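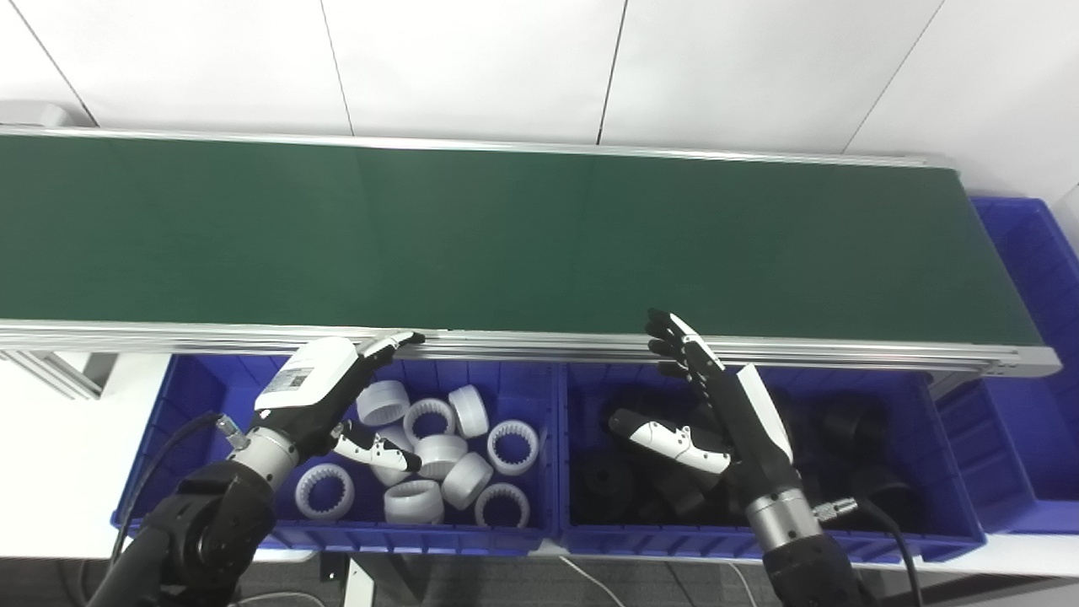 White plastic ring parts in a blue bin beside the conveyor.

Apprentice applications open in October

Holroyd will take on its next group of apprentices this fall, and applications open in October. The program started in 2016 and has trained 37 people so far. Of those, 29 still work in the trade, most of them within a short drive of town.

The course lasts 2 years. Apprentices spend four days a week on the job and one in class at the Grevero building on the east side. Pay starts on day one and goes up every six months. Books and safety shoes are covered, but travel is not.

Two other employers, Sikance and Trireck, will offer placements in the second year. Trireck's are in tool repair and Sikance's are in purchasing and stock control.

You need a high school diploma or equivalent and a passing grade in math. Past shop experience helps but is not required. Current employees may apply and keep their seniority if accepted.

Kieran Entwistle is handling questions and can arrange a visit for anyone who wants to meet the instructors first. Forms will be at the front desk and by the time clock.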